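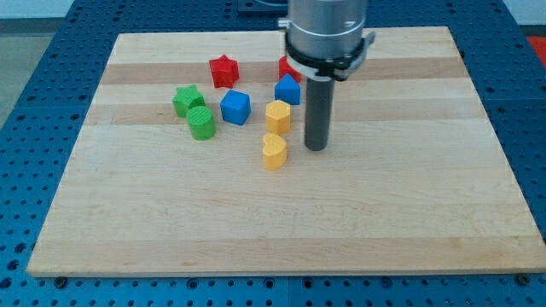 How to Build a Shape Sorting Board from One Piece of Maple

I have been wanting to write this one up for ages! A shape sorting board is a lovely first project if you have a bit of wood, a free weekend and someone small to make things for. It is also a lovely fifth project, because there is always something you could have sanded better the last time (ask me how I know).

This is the plain version - a flat board with a smooth face, a bag of colored shapes, and games you lay out on top. I used to cut recesses for every shape, and I still think those look wonderful, but the flat board gets played with so much more in our house. You can sort by color, sort by shape, build rows, make patterns, or drive the pieces around like little cars. Once the holes are cut you have one puzzle. Leave the holes out and you have as many as you can think up!

What you need

A glued-up maple panel, or narrow strips to glue up yourself
Wood glue and at least four clamps
Sandpaper in 80, 120, 180 and 240 grit
A sanding block
Food-safe mineral oil or a beeswax finish
A few old cotton rags
Small plastic shapes in red, green, blue and yellow
A drawstring bag to keep them in

A word on the wood. I love maple for this. It is pale, so the colors really sing on it, and it is hard enough to take a beating. If you glue up your own strips, try to alternate slightly lighter and slightly darker pieces so you get soft bands running across the board. My neighbor Marcelino Fontes gave me his offcuts last March and the mix was so pretty that I now do it on purpose.

Step 1: Lay out your strips

Put all the strips on a flat surface and shuffle them until you like the order. Take your time with this! It is the only part of the job where changing your mind costs nothing. When you are happy, draw one big pencil triangle across the whole lot. If the strips get mixed up later, you just put the triangle back together.

Step 2: Glue and clamp

Run a thin, even line of glue along each edge and spread it with a scrap of card. You want a row of tiny beads squeezing out when the clamps go on, and no more than that. Put two clamps underneath and two on top, and tighten them a little at a time, going from one to the next. If you crank the first one down hard, the panel will bow and you will say things you should not say in front of children.

Wipe off the extra glue with a damp rag and leave the panel overnight. I usually glue up in the evening after dinner so I can't fiddle with it.

Step 3: Square it up

Trim the ends first, then the long sides. It does not have to be any particular size. Mine are as big as the panel allows, since a board that is too small turns every game into a game of "whose elbow is that". If you don't have a table saw, a circular saw and a straight edge clamped to the panel will do a very nice job. Go slowly and keep the good face down.

Step 4: Sand, sand, sand

Start at 80 grit and knock down any ridges between the strips. Then move up through 120 and 180. Always go with the grain! Round over all four edges and the corners until you can run your palm along them without feeling a sharp spot.

Now the trick that made the biggest difference for me: wipe the board with a barely damp rag and let it dry fully. The fibers stand up and the whole thing feels fuzzy. Go over it lightly with 240 and it comes out like silk. I learned this from Imke Hinrichs, who taught the evening class where I made my first board, and I have never skipped it since.

Step 5: Oil it

Pour a small puddle in the middle and rub it out toward the edges. Leave it for half an hour, wipe off everything that has not soaked in, and do it again the next day. 2 coats is enough. Watching the grain come up under the rag is my favorite moment of the whole project!

Lay your used rags out flat to dry, outside if you can. Never wad them up and leave them in a corner.

Step 6: Choose your shapes

You can buy these, or print them if you know someone with a 3D printer. I like a mix of stars, hearts, pentagons, cubes and cylinders. Try to have at least one shape in more than one color - a red star and a green star, say - and at least one color in more than one shape, like a blue cube and a blue pentagon. That overlap is what makes the sorting interesting. Does the green star go with the other star, or with the green cylinder? Both are right, and the arguments are great!

A top with a bit of texture is nice for small fingers, too. Please check the size of your pieces against the age of the child. If there is anyone in the house who still puts everything in their mouth, go bigger or wait a year.

Games to start with

Same color: scatter the shapes, call out a color, and gather them up.

Same shape: as above, but now color doesn't count. This is much harder than it sounds for a child who has just got the hang of the first game.

What's missing: lay out four pieces, have everyone close their eyes, and take one away.

Copy me: make a row at your end of the board and have your partner build the same one at theirs. Try it back to front when that gets easy.

Looking after it

Wipe the board with a damp cloth and dry it right away. Don't soak it, and keep it out of the dishwasher. When it starts to look dull or chalky, give it another rub of oil. The plastic pieces can go in a bowl of warm soapy water and then onto a towel.

If you make one, I would love to hear what wood you used. I have a length of cherry waiting in the garage and I can't decide if the red pieces will get lost on it.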